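Werkstattbuch, 24. Juni 2018

Sonntag, eigentlich frei, aber ich wollte die Lockvögel nicht noch eine Woche in den Säcken liegen lassen. Also Kaffee gekocht, Radio an und los. Ich schreib das gleich mit, damit Heidrun am Montag nicht wieder raten muss, was ich wo hingeräumt hab.

Bestand

Durchgezählt, zweimal, weil beim ersten Mal mitten drin das Telefon geläutet hat. 214 Gänse-Schalen, davon 133 wieder einsatzbereit, der Rest braucht Farbe oder einen neuen Erdspieß. Die alten Sostarer halten nach wie vor am besten, bei denen ist nur der Lack am Rücken hin. Die Marinho dagegen, na ja. Die Köpfe sitzen so locker, dass mir im März bei Wind zwei davon übers Feld gekugelt sind, und der Gast hat gelacht, ich weniger. Hab jetzt bei einer probehalber einen Streifen Fahrradschlauch in den Halsansatz geklebt. Wackelt nicht mehr, geht aber auch kaum noch runter zum Stapeln. Vielleicht ein dünnerer Schlauch? Rennrad statt Mountainbike, muss ich probieren.

Putzen

Lauwarmes Wasser, ein Schuss Clenix, weiche Bürste. Auf keinen Fall nochmal die Wurzelbürste, die hat uns letztes Jahr die halbe Beflockung von den Köpfen gerissen! Und auch wichtig: nichts mit Duft und nichts mit Aufheller. Ob die Gänse den Glanz wirklich so stark sehen, wie immer behauptet wird, darüber kann man streiten (Heidrun sagt ja, ich sag kommt aufs Licht an), aber schaden tut es nicht, wenn die Dinger matt bleiben. Nach dem Spülen kopfüber auf die Latten, über Nacht stehen lassen, dann erst in die Säcke. Die Flecken vom Rübenacker gehen beim ersten Durchgang nicht raus, da hilft nur Einweichen.

Farbe

Drei Mischungen auf je einer kaputten Schale getestet. Das Graubraun vom Vorjahr ist mir zu rot, im Morgenlicht schaut das aus wie ein Ziegel. Mit einem Klecks Schwarz und deutlich mehr Weiß wird es besser, aber dann deckt es schlechter und man muss zweimal drüber. Variante drei hat Heidrun gemischt, und die ist leider die schönste. Leider, weil sie sich das Verhältnis nicht aufgeschrieben hat. Heidrun, falls du das liest: bitte nachtragen, hier drunter ist extra Platz!

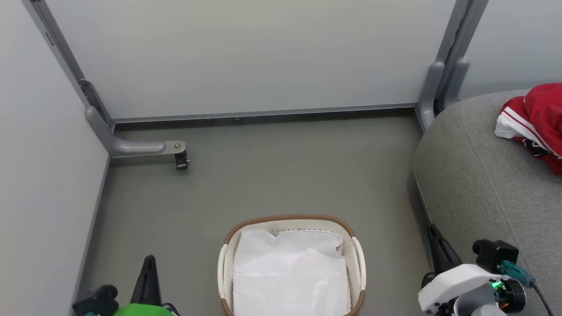 Lockrufe

Die Urnis mit den kurzen Stimmzungen alle zerlegt und durchgeblasen. Bei einer klemmt der Ton, wenn man zu viel Luft gibt, da kommt nur noch ein Quieken, mit dem man höchstens den Nachbarshund anlockt. Zunge um einen Hauch gekürzt, jetzt bricht der Ton sauber um, ist aber höher als vorher. Ich lass das mal so und nehm sie als Jungganslaut. Für die Gäste bleiben die alten, die verzeihen mehr, und wer zum ersten Mal bei uns im Liegestand ist, soll sowieso lieber zuhören.

Anhänger

Radlager links hat Spiel, hab ich beim Rangieren gemerkt. Kostenvoranschlag kam auf 843 Euro, mit Bremsen und neuer Deichselkupplung. Für einen gebrauchten größeren wollen sie 1.950, der hätte dafür die Plane schon dabei. Ich tendiere zur Reparatur, der alte passt wenigstens durch das Tor beim unteren Feld, und so viel mehr Platz brauchen wir nur an den Tagen, an denen wir wirklich alles mitnehmen. Heidrun will eine Nacht drüber schlafen.

Offen für nächste Woche

Erdspieße nachbestellen, und zwar die langen, die kurzen halten im Stoppelfeld nicht.
Tarnnetz vom zweiten Liegestand flicken.
Dünnen Fahrradschlauch besorgen.
Den Bauern wegen der Zufahrt anrufen, am besten vor dem Dreschen, nachher erwischt man ihn nicht mehr.
Mischungsverhältnis Variante drei!!

Um halb sechs Schluss gemacht. Die Pinsel stehen noch im Glas neben dem Waschbecken, bitte nicht wegschütten.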